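Brendum CC message board > Coaching and Training > Bowling workloads before the July tour

seamposition
Posted 7:42 pm
The tour squad has four seamers and the schedule has five matches, two of them on consecutive days. Last season we had no written limit on net bowling and lost two of the four to side strains. I would like a fixed number this year. My proposal is 20 overs per bowler per week, nets and matches combined, from now until the tour starts. Comments?

zastine_end
Posted 8:05 pm
Overs are the wrong unit. Count deliveries. A net session doesn't come in overs, and half the squad will guess. Also, does a six-yard run-through off two paces count the same as full effort off a full run? It shouldn't.

seamposition
Posted 8:11 pm
Fine, deliveries. 20 overs is 120 balls. I would count anything off the full run and ignore the rest.

longhop44
Posted 8:30 pm
120 a week is too low if you expect someone to bowl ten overs on back-to-back days on tour. That is 120 in two days. You can't prepare for that by doing the same amount over seven. The strains last year came from going from almost nothing to a full load in one week. I bowled 200 a week through the spring at Enriquez and had no trouble, but I built up to it over two months.

Separate point, on what we take in between spells. I have moved to plain milk after nets instead of the powder mixes. Cheaper and easier to keep track of. 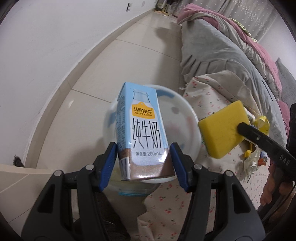 Pure milk, 200 mL carton.

zastine_end
Posted 8:47 pm
One bowler with no trouble is one bowler. You are also 24 and bowl medium pace. Two of our four are over 35 and the other is coming back from a knee operation. I don't see how a single number fits all of them.

Bouchra Hajji
Posted 9:15 pm
I keep the scorebook for the seconds and I have last year's figures. Match deliveries only, nobody logged nets. Both injured bowlers had a gap of three weeks without a match and then bowled in three matches in eight days. Their season totals were lower than those of the two who stayed fit. So I agree with longhop44 on the build-up and with zastine_end on individual numbers. I would set a weekly increase for each bowler and leave the total open.

seamposition
Posted 9:28 pm
What increase?

Bouchra Hajji
Posted 9:36 pm
Around 10 percent a week, starting from what each of them bowled in the last fortnight. That means somebody has to write the net deliveries down. A clicker at each net would do it. Buvow nets already have a board by the gate that we could use for the totals.
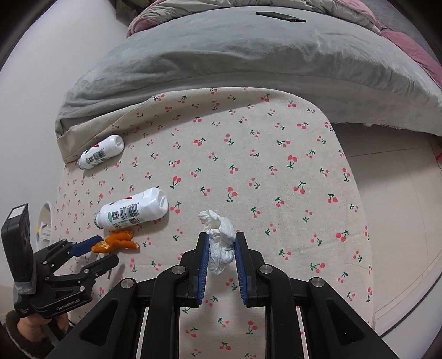
The starting figure matters more than the percentage. If a bowler tells you he has been doing 150 a week and the real number is 60, the plan is wrong from the first day.

longhop44
Posted 9:50 pm
10 percent is slow. Someone on 60 now gets to 88 in four weeks. He would not be ready for consecutive days.

Bouchra Hajji
Posted 9:58 pm
Then he should not be picked for consecutive days. That is a selection matter – the captain can rotate.

zastine_end
Posted 10:04 pm
With four seamers you can rest one per match and still have three plus the spinners. I still want a cap on the days in a row in nets. No more than two.

seamposition
Posted 10:20 pm
OK. Individual starting figures, weekly increase as Bouchra has it, no more than two days in a row. longhop44, I know you disagree on the rate. Send me your net numbers from the spring if you wrote them down. Everyone else, deliveries for the last two weeks to me by Wednesday, full run only.

longhop44
Posted 10:26 pm
I have most of them. April is missing.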